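From: Raili Pelkonen
To: Memville Household Swap list
Date: 8/31/19
Subject: Re: [memswap] Sorting single-wrapped stuff before the drop-off

Marcelino Siqueira wrote:
> I have a drawer full of small wrapped things. Straws, coffee stirrers,
> single-serve drink powders, wet wipes, plastic cutlery from takeout, soy
> sauce, a few bandages. Some of it came with the apartment. I hate to throw
> it out if the Erkitgate pantry can use it, but last time I brought a mixed
> bag and Iman had to go through the whole thing at the counter while
> people waited. How are the rest of you sorting this? Do you go by what
> it is, or by date? And does it matter if the wrapper is wrinkled?
>
> Also, does anyone want 2 dish racks? One is missing a foot.
>
> Marcelino

Marcelino,

I went through mine last night, so I'll tell you what I did. It took longer than I expected, mostly from reading the small print.

First, clear a table and put a cloth on it. I didn't do this the first time and the packets slid all over the place, and a few went down behind the radiator. On a cloth they stay where you put them. Any tablecloth will do. A busy print makes the clear wrappers harder to see, so if you have a plain one, use that, but I wouldn't go out and buy one.

Empty the whole drawer at once. I tried doing it a handful at a time and kept changing my mind about the piles.

Then sort by what it is. Food and drink in one pile, things for eating with in another, wipes and bandages in the third. Dates come after that, and only for the piles that have dates. The straws and cutlery I had didn't carry any.

The thin flat ones are the slow part. The printing runs lengthwise in tiny letters and the wrapper is half see-through, so the words get lost against whatever is behind them. Stand the strip on edge with a lamp off to one side and you can usually make it out.
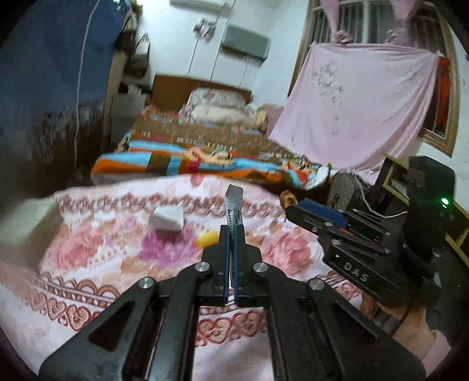
What should you do with a strip when the print is too small or too worn to read?

Put it in a separate envelope marked "unread" and leave it out of the donation bag. The pantry won't hand out anything it can't identify, so it only makes work for them.

On wrinkles, Iman Hegazy told me a creased wrapper is fine as long as the seal at both ends is whole. What she won't take is anything with a hole in it, anything sticky on the outside, or anything that has been taped shut. Run your thumb along the ends. If you feel a gap, it goes in the trash.

Bandages are a separate question. The pantry stopped taking loose ones in March and now wants them in the original box. Wael Hajji keeps a first aid drawer at the bike workshop and will take loose ones if they are in date. He does not want the very small round ones, he has a jar of those already.

For bagging I use zip bags, one kind of thing to a bag, with a slip of paper inside that says what it is and the earliest date in the bag. Write the slip before you close the bag. I put 20 of the same thing in each bag and whatever is left over in a smaller one. The pantry doesn't ask for that number but it fits their bins. Squeeze the air out, lay the bags flat in a shoebox, and it all goes over the counter in one piece.

The soy sauce should be double bagged and kept standing up. I don't want to talk about the time I didn't.

Magdy Mansour asked me off list whether the Metwally building is still collecting wrappers for recycling. They are not. There was a box in the lobby for a while and it was taken away when the new mailboxes went in. The mixed plastic and foil kind goes in regular trash now. Paper sleeves from straws and chopsticks can go in with the paper if they are clean.

Drop-off at Erkitgate is at the side door, and they close at 7. If you come near closing, ring and wait, the person at the desk may be in the back with the cold stuff. Please don't leave bags on the step. We had rain get into one and all of the stirrers had to go.

I saw the note from the Kasteo group that they have passed 4000 items for the year. I have no idea if we are anywhere near that, and I'd rather not keep a tally, but if someone else wants to start a sheet I will fill in my part.

I can use the dish rack that has all its feet, if it fits a counter that is on the narrow side. Could you measure the short side for me? I'm home most evenings and can walk over to get it. For the other one, try Wael, he dries parts on an old rack at the workshop and it is in worse shape than yours.

Raili

--
Memville Household Swap list
To leave the list, send a blank message with "remove" in the subject line.
Please trim quoted text when you reply.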